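1/ We moved house in June, 13 years after the last time, and I'd forgotten most of what I learned then. Writing it down so I've got it for next time.

2/ Get the quote in writing. Rustden quoted us over the phone, then the bill had a stair charge on it. They took it off, but it cost me two calls and most of a morning.

3/ Weigh your book boxes. Ours were fine up to 20 kilos. Anything heavier and the bottom went, double tape or no double tape.

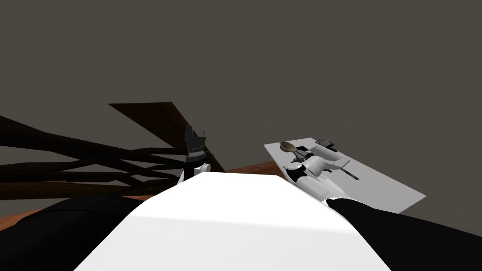 4/ Redirect your mail before you pack the computer. I did it on my phone at 11 pm, sitting on the laundry floor, and got the unit number wrong.

5/ Keep the kettle, mugs, toilet paper and one lamp in the car. Margit told me this and I only listened about the kettle.

6/ Measure the fridge space, then measure the doorways. Our new kitchen had room to spare – the hallway didn't. It went in through the back with the door off its hinges.

7/ Total came to almost $2,000, including cleaning at the old place. We got the whole bond back, so I'd pay for the cleaners again.

8/ Still can't find the can opener. There are 4 boxes left in the garage and I'm starting on them tonight.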